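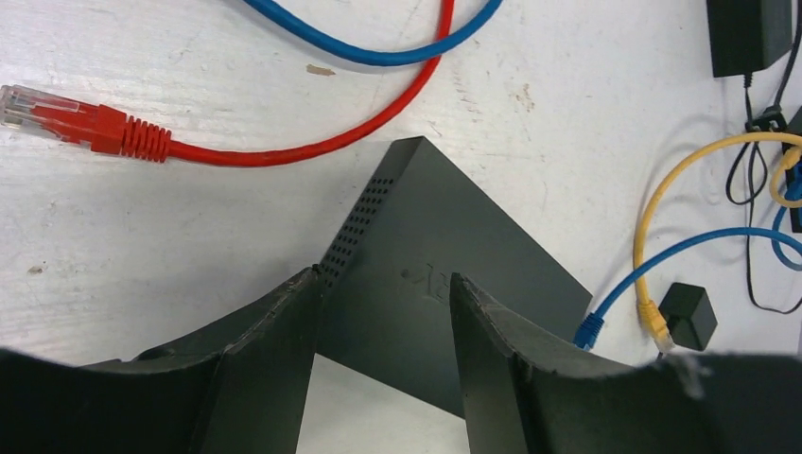

Ticket 278: Pindau router dropping the back room
Status: solved!

Opened 09:10
Fonow line is fine at the wall, but everything in the back room loses its connection every few minutes. Router restarted, no change.

Update 09:45
Swapped the red cable for a spare. Still dropping. Tried the blue one in port 2 and it held for a full 60 minutes, so I was getting quite excited by then.

Update 11:20
Moved the red cable to port 2 as well and it's perfect! So both cables are good and port 1 is the culprit. Gave the vents a good brush while I was there (lovely to see them clear again) and stood the router on its edge for more air.

Update 14:05
Port 1 still drops after the clean. Switched it off in the settings and put the back room on port 2 for good. Speeds are brilliant, best we've had since September.

To do: ask Asante about a replacement under the warranty, and label both ends of the red cable.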